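Trading diary, May

Up before the open. Futures were flat and I had no orders waiting, so I went through the account line by line, which I have put off since winter.

Sullov is still the problem. I bought it on the breakout, it fell back under the old high within 2 weeks, and I held because I liked the story. My rule says sell on a close below the 30-day average. It closed below and I did nothing. Sold all of it at 10:15 this morning. Loss of $1,506 after commission.

Yeoman is doing what I hoped Sullov would do. Dull chart, decent dividend, higher lows all spring. I left it alone.

Duangjai Noiphan called at lunch. She thinks the small caps are due to catch up and is buying Clarkix ahead of earnings. I told her I don't hold small names through a report anymore. She said fine and bought it while we were talking.
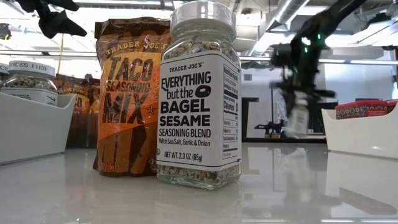
The cash from Sullov stays in the money market fund for now. Premano is on the watch list, but volume is thin and I want to see a full week above the old high first. Moved the stop on Yeoman up a little before the close.

Comments

Pongsak Paisan: I got out of Sullov a month ago and felt stupid for a week. What's your stop on Yeoman?

tapewatcher: Premano volume is always thin. You may wait a long time.

Duangjai: Still holding Clarkix.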